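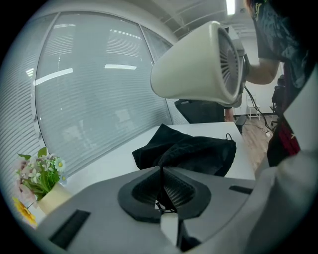 Black drawstring bag on a white tabletop.

How to Read a Business History and Remember It

I run a small Saturday reading group in Clullville, and the thing people ask me most is how to get through a thick book about some company's rise and fall without losing track of who was in charge when (I used to get lost by the second merger myself!).

Start at the back. Most of these books have a timeline or a list of names, and a copy of it tucked inside the cover will save you a lot of flipping. The one we're on now runs 680 pages, so we take 44 pages a week and everybody arrives more or less awake.

Next, keep one index card per boss. Write down what they promised, what they bought and what they sold, and leave room at the bottom, because the later chapters will make you change your mind.

Then check the notes when a chapter tells you what someone was thinking. Was it an interview, a memo, or the author's guess? I put a small pencil mark by the guesses.

Save the prologue and read it again last. It's a different chapter by then, and a much quicker one.

Philomena Odoi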